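Assembly board notes, posted in pieces. Started in October, still open.

1/
The board is a flat white base with small white plates and fixtures on it and a set of blue parts that go on and come off. I have been revising the layout for a while and want the reasoning written down somewhere other than my notebook.

2/
Background. The old layout came from the Brikano drawings. Everything was spaced on one even pitch, which looked tidy and taught us very little. If every gap is the same, a part that goes in cleanly at one station goes in cleanly at all of them.

3/
Current layout, revision Nurkine. Spacing is uneven on purpose. The gear sits toward the far end, well away from the small plates, so reaching it means crossing the board. 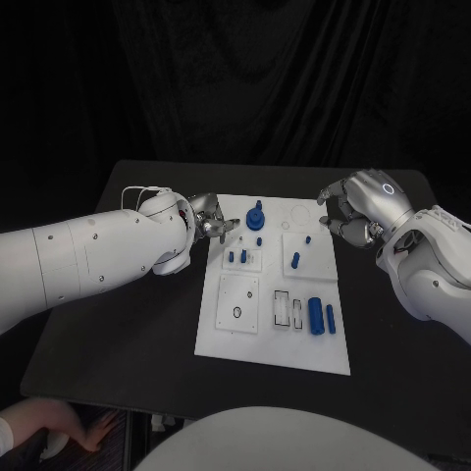
4/
Surface. The board goes on a dark matte table with a black curtain behind it. White on near-black gives a clean outline under almost any lighting. The previous table was pale laminate and the board edge disappeared every afternoon at 4.

5/
Color. All loose parts are blue, all fixed parts are white. I tried color by part type first. It made sorting easier and made everything else worse, because people started reading the color and stopped looking at the shape.

6/
Pegs. They differ in height and thickness. The small ones are the difficult ones. A fingertip covers most of the part, so the last bit of alignment is done with very little in view. 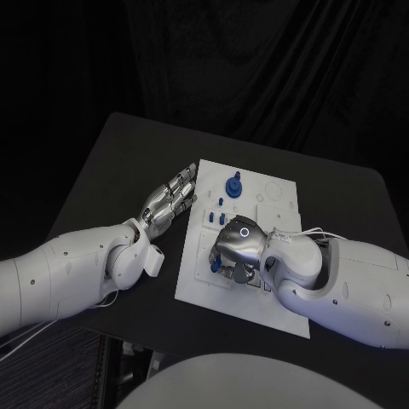 Clearance matters more than peg length. I opened the holes slightly on the second print and insertion got easier right away. Opened them again on the third and the pegs leaned. Went back to the second. The files for the third are still in the folder, marked "do not use", and have been printed twice since.

7/
Print numbers, for those who asked. One complete set of blue parts is 296 grams of filament with supports, and almost 400 if you let the slicer choose them. The base is cut from sheet stock ordered through Babić. Do not print the base. A printed one warped at the corners within a month.

8/
Plates. Separate plates cost more time to mount but can be swapped one at a time. When a hole wears out, I replace one plate and leave the rest of the board alone. The old one-piece version had to be scrapped whole.

9/
Circles. The outlines on the board mark locations. They are deliberately plain: no numbers, no arrows. A label tells you what goes there. An outline only gives you a size, and you have to compare it with the part. 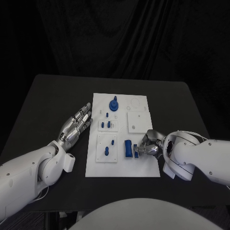 Gear-like pulley and pegs on the board, circular outlines to the right of the pulley.

10/
Wear. The Wurnundale copy of this board has logged 2273 insertions. The pegs are fine. The holes are not. I now swap plates at 900 and keep the old ones for checking gauge fit.

11/
Open items: a chamfer on the peg ends (small, maybe half a millimeter), and a better way to hold the board down. Tape works — until someone wipes the table with cleaner.

12/
Drawings go up once the hole sizes are frozen. Please don't build from the October files, the plate spacing in those is wrong.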